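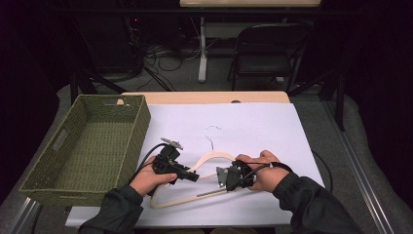

How many demonstrations does a policy need before it learns a task with two hands? For our hanger task it was 84, and I think the number matters less than how those 84 were chosen.

Posted 2024-03-16 by Yasir Arain
3 comments | Print | E-mail this post

In January I wrote that our first training run was a disappointment. We had recorded many demonstrations with the hand-held grippers, all of them by me, and the policy learned my bad habits very well. It waited too long before each grasp, as I do. At Polbridge we then decided to start again with a smaller set and a stricter method, which I call the Skovik filter, after the street where I was living when I thought of it.

The idea is simple. We record a demonstration with both grippers, and before it goes into the training set we compare the two hand paths in time. If one hand stays still for longer than 2 seconds while the other one is also still, we remove the demonstration. We do not cut out the pause and keep the rest. I tried this first, and the policy made small jumps at the places where the cut was.

I was afraid that so much removing would leave us with too little data. After the filter we had 84 demonstrations, and I trained with the same settings as in January, so that the comparison would be fair. Then I ran 12 trials with the old policy and 12 with the new one, from the same starting positions. The new policy finished more of them, and when it failed, it failed later in the task. I will put the full table in the next post, when I have checked it again.

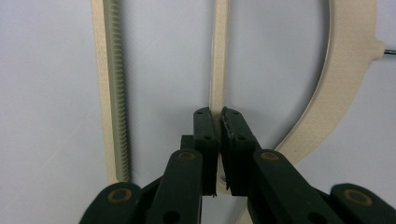
The grasp itself is still the weak point. My colleague Farooqui believes that thin parts are difficult because the fingers close a little too early, before they are at the right depth. I looked at the failed trials and I agree with him for most of them. The filter cannot help with this – it looks only at time and knows nothing about contact.

One more thing I should say. The filter also removes good demonstrations in which a person simply stops to think. For a short task this is acceptable to me. For a long one, such as the sorting task that we are preparing with Tradell, I expect it would remove too much, and the limit of 2 seconds would have to be longer. I have not tested this yet.

If you have tried something similar, please write to me in the comments, also if it did not work. I would like especially to know how you selected your limit – mine was a guess, and I have kept it until now.

Share (7) | Print | E-mail this post
Search this blog Go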